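Teilnehmende gesucht: Handmontage von Kunststoffteilen, halbtags, befristet bis Ende Februar
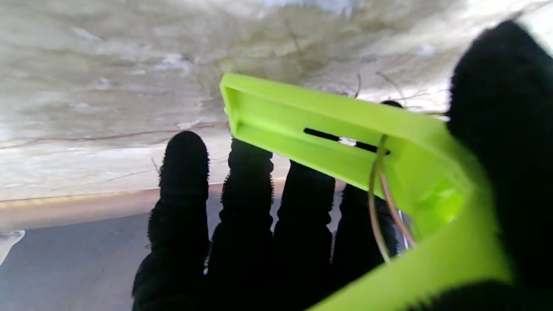

Worum es geht

Ravden sucht Leute mit ruhigen Händen, die kleine Kunststoffteile aufnehmen, drehen, Drähte durchführen und die Teile wieder ablegen. Mehr ist es nicht, und wir schreiben es lieber gleich so hin. Stellenanzeigen für Montagearbeit versprechen gern »abwechslungsreiche Tätigkeiten in einem dynamischen Umfeld«. Wer schon einmal einen Vormittag lang dünne Drähte durch einen Schlitz gefädelt hat, weiß, was davon zu halten ist.

Die Teile sind grün, lang und flach, mit erhöhten Rändern und einem länglichen Schlitz in der Mitte. Durch den Schlitz werden mehrere dünne Drähte geführt, die danach locker herunterhängen sollen. Gearbeitet wird mit schwarzen Strickhandschuhen. Ob die Handschuhe die Sache leichter oder schwerer machen, ist in unserem Haus umstritten. Der Hersteller sagt leichter. Wir sind nicht überzeugt und wollen es von Menschen wissen, die nicht für den Hersteller arbeiten.

Warum wir das machen

Unser Auftraggeber Zolden hat einen Arbeitsablauf geschrieben, der auf dem Papier sehr schön aussieht. Teil zwischen Daumen und Finger klemmen, Draht einführen, nachziehen, prüfen, fertig. Vorgesehen sind 188 Teile je Schicht. Wir haben unsere Zweifel, ob diese Zahl etwas mit echten Händen zu tun hat, und möchten sie weder bestätigen noch widerlegen, bevor es jemand ernsthaft versucht hat. Deshalb steht hier auch keine Mindestleistung. Wer an einem Tag deutlich weniger schafft, bekommt dasselbe Geld.

Was Sie tun

Sie sitzen an einem Tisch mit guter Lampe und bekommen die Teile in flachen Kisten. Sie fädeln nach Anleitung, legen fertige Teile nach rechts und misslungene nach links. Nach jeder Kiste füllen Sie einen Bogen aus: Was ging schlecht, wo rutscht das Teil, wo bleibt der Draht am Handschuh hängen. Der Bogen ist kurz. Bitte schreiben Sie keine Höflichkeiten hinein, die können wir nicht auswerten.

In der zweiten Hälfte des Zeitraums wechseln Sie auf einen anderen Handschuh, den Prundine liefert. Angeblich rutschfest. Wir haben auch dazu noch keine Meinung, nur eine Vermutung, und die behalten wir bis zum Schluss für uns.

Was Sie mitbringen sollten

Geduld, und zwar die echte und nicht die aus dem Lebenslauf. Sie sollten beide Hände ohne Schmerzen benutzen können und dünne Drähte auf Armlänge erkennen, mit oder ohne Brille. Eine Ausbildung brauchen Sie nicht. Erfahrung mit Stricken, Modellbau, Elektronik oder Angelzeug schadet nicht, aber ob sie hilft, wissen wir schlicht nicht. Bei früheren Durchgängen waren manche Bastler schnell genervt und manche Anfänger erstaunlich gut.

Deutsch so weit, dass Sie den Bogen ausfüllen können. Rechtschreibung ist uns egal.

Wer besser nicht kommt

Menschen mit Faserallergie, denn die Handschuhe fusseln. Menschen mit frischen Verletzungen an Fingern oder Handgelenk. Und alle, die eine Einstiegsstelle mit Aufstieg suchen — die gibt es an diesem Tisch nicht, auch wenn eine Vermittlungsfirma Ihnen etwas anderes erzählt haben sollte.

Zeit und Geld

Gearbeitet wird vormittags ab 8 Uhr, je Schicht vier Stunden, davon zwei Pausen, die bezahlt werden. Sie erhalten 160 Euro je Schicht, überwiesen am Monatsende. Keine Prämien, kein Bonus für Tempo, kein »Team-Event«. Fahrtkosten übernehmen wir nur innerhalb des Stadtgebiets. Es gibt sechs Plätze.

Handschuhe stellen wir in mehreren Größen. Bitte geben Sie Ihre Handschuhgröße bei der Anmeldung an und messen Sie vorher nach. Die Schätzung »mittel« ist nach unserer Erfahrung in den meisten Fällen falsch.

Anmeldung

Schriftlich an Ravden, Stichwort »Handmontage«. Ein Anschreiben wollen wir nicht, ein Foto auch nicht. Es reichen Name, Erreichbarkeit, Handschuhgröße, Rechts- oder Linkshänder und ein Satz dazu, wann Sie zuletzt längere Zeit etwas Kleinteiliges mit den Händen gemacht haben. Linkshänder bitte ausdrücklich melden, die Anleitung von Zolden hat an sie offenbar nicht gedacht.

Vor der Zusage laden wir Sie zu einer bezahlten Probestunde in den Räumen von Paredes ein, Eingang über den Hof. Danach dürfen beide Seiten ohne Begründung absagen. Wer absagt, bekommt die Stunde trotzdem bezahlt.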